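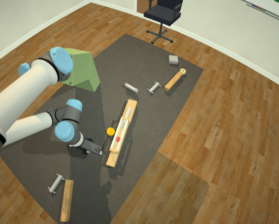

Brarora Teach Kit – hand guiding and remote control for small arms

Show the arm the job once or twice, save it, play it back. No code. Works on a real arm or in the Flonderance simulator, same files both ways. The channel assembly task ships with the kit: wood base, rails, two crosspieces, a red block and a gray block to work with, brackets and bits on a dark mat.

What you get

Leader handle with trigger (trigger = gripper)
Foot pedal, start/stop recording
Clip-on grip for hand guiding
Cable set, 50 inches. Longer ones on request
Simulator license, one seat
7 starter tasks, incl. the channel assembly

Two ways to teach

By hand. Clamp the grip on the wrist, press the pedal, push the arm where you want it. Good for short reaches and anything where you want to feel the part. Real arm only, obviously.

By remote. Hold the handle, arm follows. Scale it down for close work – we use half speed near the rails and full speed everywhere else. Works in sim and on hardware. Let go of the trigger slowly or the gripper pops open.

Tips from the bench

Start every take from the same home pose. Come at small parts from the side, fingertip low, stop short, then close. Don't rush the last inch. If a take goes bad just tap the pedal twice and it gets tossed, no need to go dig thru the folder. Move the loose parts between takes, otherwise the arm only learns the one layout.

Sim recordings save joint angles, gripper opening and camera views. Hardware ones save the same plus motor load.

Specs

Part no. 529
Handle: 6 axes plus trigger
Connection: USB, wired only for now
Takes per task: no limit, your disk is the limit
Sample set: 2,507 recorded takes, download link comes with the license email
Arm adapters: Qureshi and Grurkard wrists. Others – ask first, please, bolt patterns vary more than you'd think

Not included: the arm, gripper, computer, mat. Wooden parts for the channel task are sold seperately, drawings are in the download if you want to cut your own.

Stock

Handles in stock. Pedals back in March, orders with a pedal ship complete when they land. Keyboard shortcut does the same job till then (space bar).

Questions on adapters or bulk orders go to Yasir Dhanial, use the contact form and put the part number in the subject line. Mornings are best.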